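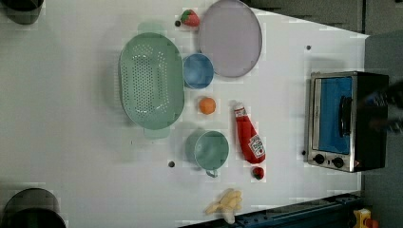 The Starkisent tabletop: toaster oven, colander, mug, ketchup and toy fruit.

August 30, 2022
By Volker Kleinschmidt

I promised you a Droseck update back in April, so let me pay up! We've been testing whether the arm learns faster when we mix chores together in training or feed them to it one at a time. My money was on one at a time — wrong again. We trained on 3639 demos, all recorded with the usual kitchen clutter on the table, and the mixed version did better on nearly every chore, even with the dishes moved between runs.

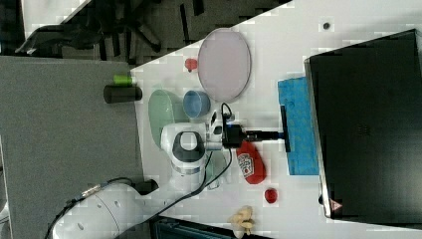
Arm and blue sponge, next to the laptop.

Sponge work is still my favorite to watch (and the hardest to score, if you ask Lindemann). Out of 1000 test runs the mixed version finished 247 more than the old one. The oven door gives us grief, mostly when the arm comes at the handle from a bad angle. We'll try a slower approach next, and I want more mug demos too — come by the lab if you'd like to record a few!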